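Sim task for the fall club project - pastry on the plate, hands keep stopping short
Windville Robotics Club board > Projects > Simulation

codon_kid
Posted 9th September 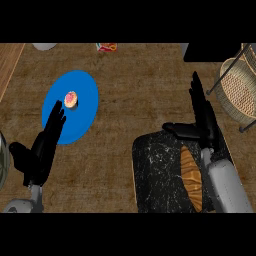 Our sim, start of an episode. Blue plate, one pastry, two arms.

Task is to pick up the pastry with the left hand and pass it to the right. We have 2,420 episodes logged on the club machine and the policy still closes the fingers too early. Reward is distance to the pastry plus a bonus for contact. Anyone see something obvious?

flastar22
Your contact bonus probably pays out for touching the plate. Ours did that last year. Check which body the contact is with.

codon_kid
Checked. It only counts the pastry.

Aigars Grīnberga
I would change the room before the reward. You have a patterned rug, a wicker chair and a big speckled black thing right by the right hand. If the policy works from camera images, that is a lot to learn past. Put the plate on a plain floor, get it working, then bring the furniture back.

mpt_wumbei
Disagree. The judges run it in a furnished room, so train in one. We started plain and lost most of September redoing it when the chairs went in.

Aigars Grīnberga
You lost September when you changed the room and the hand model in the same week. I was there.

mpt_wumbei
Fair, but I still wouldn't go plain.

flastar22
What's your episode length? If it's still the default 50 steps, the arm may not have time to reach and close, so it learns to close on the way.

codon_kid
It is 50. I thought that was seconds.

flastar22
Steps. Try four times that.

codon_kid
Ran it overnight at 200 steps, same room, same reward. Up to 2,630 episodes now. In the last batch it got hold of the pastry 8 times, up from zero. The handoff doesn't work at all yet - the right hand just stays open and waits.

mpt_wumbei
So the furniture was fine.

Aigars Grīnberga
Eight grasps in a whole night is not fine. Run the plain floor next to it and post both curves.

codon_kid
I'll set up both before the next meeting. Does anyone have the plain floor file, or do I make one?

flastar22
It's in the shared folder under old_rooms. Check the friction value first, someone changed it.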